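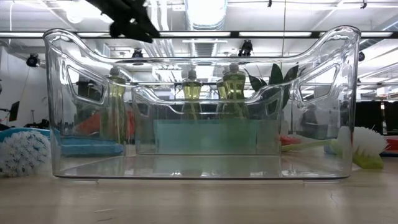

By Elis Lewis | Jan 23, 2020 | Interviews

Raw fleece loses a good part of its weight in the wash. Huệ Quách, who scours wool in small lots at Ellard in Prendport, treats that loss as the first number in any order.

"People weigh the fleece and buy dye for that weight," she says. "Then the grease comes out, and the dye bath is far too strong for what remains."

Her test lot is 250 grams, taken from the shoulder and the britch in equal parts. It goes into a mesh bag and then into water hot enough to melt the lanolin, with detergent already dissolved. The bag is pressed under and left alone. Quách does not stir.

"Heat by itself will not felt it. Heat plus movement will. A sudden drop in temperature is also a risk, so the rinse has to match the wash."

The bath must be drained before it cools, or the grease settles back on the fiber and a second wash is needed to shift it. She gives each lot 2 washes and as many rinses as the water calls for — hard water calls for more.

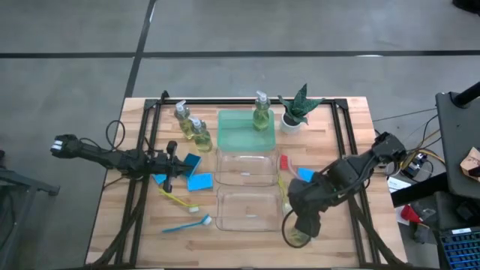
Diễm Văn disagrees on one point, and maintains that a cold soak overnight takes out most of the dirt and sweat salts before any detergent is used. Quách accepts this for very dirty fleeces. For fine ones she considers it a wasted night.

Drying is done flat, away from direct sun. The test lot is weighed again only when the reading has stopped changing. On a recent sample from a crossbred named Moka, 200 grams remained, for a yield of 80 percent.

"That is high," Quách says. "I washed a few locks again to see if I had left grease in. The weight held."

She records the yield on the order sheet, with the breed and the water temperature, and works out the dye from the clean figure. The rest of Moka's fleece is booked for October.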